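Home | Shop | Care FAQ | Contact

Hosoda Fabrics: Washing and Care

Can I machine wash printed fabric?
Yes. Use cold water and a gentle cycle. Wash it 2 times before sewing.

Do you sell by the half yard?
Yes, except remnants.

Will dark cloths stain my bedding or table linen?
They can.
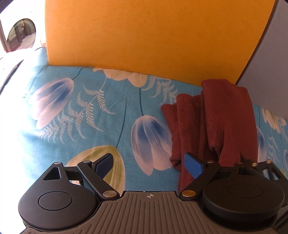 Deep reds and navy give up the most dye in early washes. Keep a maroon cloth like the one crumpled on the blue tulip fabric in its own load until the rinse water is clear. Dry it flat, away from pale prints.

Contact Hosoda | © Hosoda Fabrics | Back to top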